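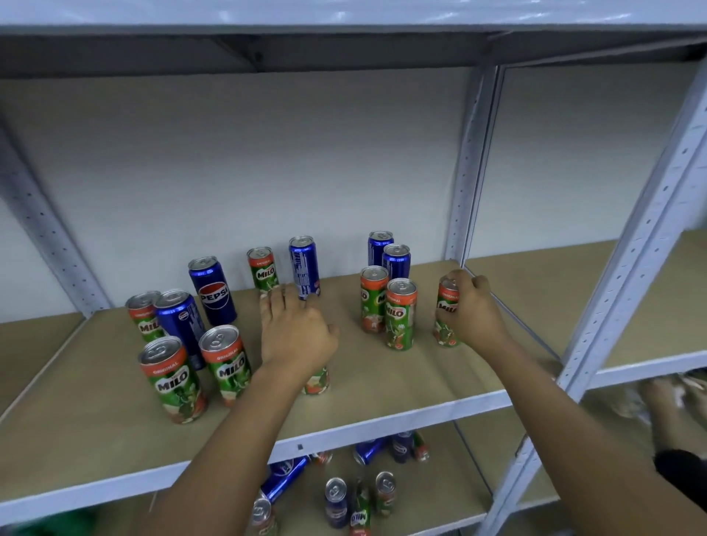
Sutherland canteen to reopen Tuesday nights

Good news for anyone who's been eating servo pies after training: the canteen at Sutherland is coming back! I ran into Catalina Navarrete at the oval and she tells me the roller door goes up at 6 on Tuesday, with Milo and Pepsi in cans, hot chips and (my personal favourite) the egg and bacon roll.

It's been shut since August while the old wiring got sorted out, and I've missed it more than I care to admit. The bill was a fair whack bigger than first quoted, but the trivia night at Mototgate covered the gap, and then Magnus Ritchie knocked another $200 off for the club. Thanks, Magnus!

A few changes to know about. Chips are going up 50 cents, sorry kids, and you can finally pay by card. Orders close when the under-12s come off, so don't leave it till the last minute like I always do.

Catalina still needs 3 more people on the roster for the rest of the season. Shifts are short and you get a free feed. Pop your name on the sheet by the change rooms or grab her at training.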